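Gedumari Parallel Gripper Kit with Brosow Bench Guard
Order code GD-718
Home > Handling > Grippers and end tooling > Two-finger grippers

Two-finger electric gripper kit for small collaborative arms, supplied with two silver metal finger plates, black grip pads, wrist camera bracket, cable set and a printed pack of working rules for mixed-object picking. Suited to training benches, college labs and test cells where loose items of different shapes are picked from a bin or from an open tabletop.

Stock: available. Orders placed before 2 pm leave the warehouse the same day, except on Friday, when the cut-off is noon.

Product summary

The kit is sold as a complete set because most of the problems our support desk sees come from parts bought separately. A gripper with the wrong pads, or a bracket that lets the camera cable rub on the finger, will pass a quick look and then give trouble within a week. Everything in the box has been fitted together once before packing, then taken apart again for shipping.

The working rules in the pack were drawn up by Hefin James, who runs application support at Beddoe, and were last revised in May. They are short. They cover guarding, force settings, bin contents, table layout and daily checks, and they are meant to be pinned up beside the bench. Customers who already have their own site rules should keep to those where the two differ and the site rule is the stricter. 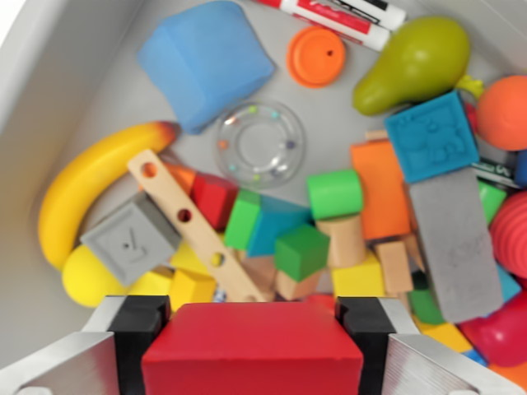 GOOD PRACTICE: PICKING FROM A FULL BIN

A mixed bin is harder on a gripper than a row of parts on a tray. The fingers have to go down among other items, and the item they close on may be resting against several more. Foam, wood and hard plastic behave differently under the pads. A foam block gives when squeezed, and a setting that holds it well may be too light for a smooth plastic ball or too heavy for a thin-walled toy.

Rules for bin work:

Set the closing force for the softest item in the bin first, then raise it in small steps until the heaviest item holds. Write the final figure on the bench card.

Keep the bin fixed to the bench. A bin that slides will throw out every taught position.

Fill the bin no higher than its rim. Long items such as sticks and markers should lie down inside it, with no end standing above the side wall.

Keep marker caps on. Ink on a pad makes it slippery and is slow to clean off.

Leave out anything with a sharp edge, anything made of glass and anything holding liquid.

Approach from above at reduced speed for the last 70 mm. The arm may run at its normal bench speed once the fingers are clear of the rim.

Stop the arm before putting a hand in the bin. Pausing the program is not enough. Use the stop button or open the guard — either will do, and both are wired to the same circuit when the Brosow guard is fitted.

If an item drops back, leave it where it falls and let the program carry on. Most injuries reported to our desk are pinched fingers, and most of those happened when someone reached in to tidy up.

Guarding

The Brosow bench guard has three clear panels and a sliding front with an interlock. It stands 600 mm above the bench top. Opening the front stops the arm and leaves the gripper closed, so that whatever is held stays held. The gripper will only open again after a reset at the panel.

Some customers ask whether the guard is needed with a collaborative arm. That depends on the risk assessment for the whole cell, including the fingers and whatever they are carrying. The arm maker's rating covers the arm. A metal finger plate has edges, and a hard object held between two pads changes what happens on contact. We recommend ISO 12100 as the starting point for the assessment and ISO 10218 for the robot side. ISO/TS 15066 deals with contact between people and collaborative robots. The kit does not make a cell compliant by itself, and the person who puts the cell together is responsible for the paperwork.

The guard can be left off the order by customers who already have an enclosed cell. Please tell us which interlock you have so that we can send the right lead.

Picking from an open table

Table work is simpler in some ways. There are no walls to hit, and the camera has a clearer view between items. The main risk is the fingertips touching the table. Teach the table height with the pads fitted, never with bare plates, and teach it again whenever the pads are changed.

Leave enough space beside each target for both fingers and their plates. The plates are wider apart than the pads, and new users often forget them. An item that looks clear from the pad's point of view may still have a neighbour under the plate.

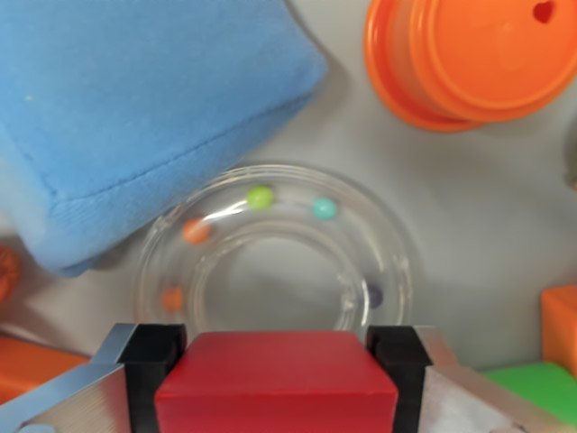

Clear plastic needs extra care. Depth cameras often read straight through it and report the table behind, so a see-through item should be given its own height value in the program. Hollow rings are best taken across the tube at a slow approach. Plush items can be gripped almost anywhere, but check that the fabric has not been pulled in between the pad and the plate.

Put cloth patches and other thin items on the table only if they are part of the task. They can be dragged along under a fingertip and will shift whatever is sitting on them.

Use a matt table surface. Gloss tops give bright spots under ceiling lights and make it harder to set the camera exposure. Pale grey works well with most colours and is what we use on our own demonstration benches.

Daily checks

Carry these out before the first run, with the arm stopped.

1. Look at both pads for cuts, lifting corners and dirt. Wipe with a damp cloth and let them dry.
2. Try each finger plate by hand. There should be no play at the screws.
3. Follow the camera cable from the bracket to the first clip. It should not touch a finger at any point of travel.
4. Open and close the gripper fully, 10 times, with nothing between the pads.
5. Press the stop button once and check that the arm will not move until it is reset.
6. Slide the guard open once and check the same.
7. Sign the bench card.

A failed check means the cell stays off until the fault has been put right and signed for by the named person on the card.

Pad changes

Change pads as a pair. A new pad against a worn one pulls the item off centre, and the error shows up as poor placing long before anyone thinks to look at the pads. Spare pads are sold under the Drostis name and fit all Gedumari fingers with the two-screw plate. Older fingers with a single centre screw need the adaptor.

What is in the box

Gripper body with flange
Finger plates, pair
Grip pads, black, two pairs
Wrist camera bracket (camera not included)
Cable set with clips
Hex keys
Bench card pad
Working rules, printed, English
Brosow bench guard with interlock lead (unless left off the order)

Before you order

Check the flange pattern on your arm against the drawing on the Downloads tab. Check that your controller has a spare safety input for the interlock. If you are fitting the kit to a bench used by students, ask for the key-switch version of the reset panel — it costs the same and takes the same mounting holes.

Returns are accepted on unused kits with the pads still in their wrappers. Opened pads cannot be taken back.

Related items

Drostis grip pads, pair
Drostis single-screw adaptor
Brosow guard, tall version
Beddoe on-site setup visit, half day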